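Can two arms do the small bench jobs yet, or are we dreaming?
Forum: Workshop and Home Automation

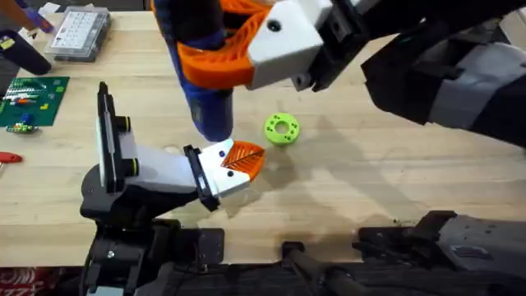 First post and replies

dkurek
Posted in December, 15 replies

Good evening to all. I follow this forum for a long time but I write not often, so please excuse my English.

My question is simple. We have in our repair shop a lot of small work which is boring: take a part, turn it, put it on another part, put both in the tray. Every season my colleague Sandrine asks me if a machine can take this away from us. In the picture it is the kind of work I mean: one gripper keeps the blue piece above the table, the other one is near, and the green ring lies on the wood between them. For a person this is nothing. You don't even look.

I would like to hear from people who have really tried. Not videos from a trade fair, please. Can two arms do such a job all the day without a person beside?

Dariusz

thamel_62
My answer is no, and I say it as someone who likes these machines. We tested a Praltero cell for small assembly last winter. With the parts in a fixture it was very good. Then we put the parts free on the table, as you have it, and we had to stand next to it the whole time. A ring flat on the wood is a nasty thing to pick up. There is little to hold, and if the finger comes one millimetre too low it pushes the ring away.

apolline_g
I don't agree with Thierry, or only for one half. Soft ribbed fingers like the orange ones forgive a lot. They bend around the object, so the position must not be so exact. At home I have a small pair of arms and they put away cutlery and pegs. Slowly, yes. But I am in the kitchen and do other things meanwhile.

thamel_62
How slowly? This is always the number that is missing.

apolline_g
For the cutlery of one dinner, 15 minutes. My son does it in one, when he wants, and he does not want.

thamel_62
Then for the shop it is finished. Dariusz has perhaps 500 pieces in a day. Please calculate.

dkurek
On a busy day we have 200, not 500. But your point stays. If a piece needs one minute and nobody must watch, I could let it run in the evening. The speed is less important to me than the watching.

cistlow_fan
Has anybody experience with the Cistlow grippers? I read that they hold round parts better, but the shop page says nothing about the weight they can carry.

benoit.coste
I had them. For round and smooth things they are fine if the surface is a little matt. With glossy plastic the piece can turn slowly between the fingers, and then your angle is wrong when you arrive at the second part. I glued a thin rubber strip inside. Not beautiful, but it held the whole summer.

To the question of Dariusz: I think you ask two questions in one. Holding and bringing is solved well enough. To put one part onto another one is a different story, because when it touches on the side the machine must feel this and try again a bit to the left. My arms do not feel, they only push. With a ring which has a big hole in the middle you have some tolerance, so I would be more optimistic than Thierry. With the small holes around the face, if you need a pin in one of these, I would not even begin.

sandrine_b
I am the colleague. For the record, I did not ask for a machine which makes the rings. I asked for one which wipes the benches and sorts the screws back in the box with the compartments. Dariusz always hears what he likes to hear.

dkurek
This is correct, I must admit it.

apolline_g
Sandrine, the screws are harder than the rings! Small, shiny, one on top of the other. Wiping is possible, I have seen it done quite well, but you must clear the table first, and this is the real work.

sandrine_b
So I clear the table in order that the robot can wipe it. Thank you, I will keep my cloth.

thamel_62
One practical thing for everybody with two arms over one table: limit the zone of each arm in the software before you do anything else. We had one collision, at low speed, and the repair of the wrist took 5 weeks. The supplier (Droline) was polite, but the part was not in stock.

benoit.coste
I agree with this completely. And paint the zones on the wood with a pencil, so also the humans know them.

dkurek
Thank you, this helps me a lot. I will try first with a simple holder for the ring, so it can't slide, and let only one arm move. If it works for a whole evening alone I will write again here, and also if it does not work.

thamel_62
Write especially if it does not work. Those reports are missing everywhere.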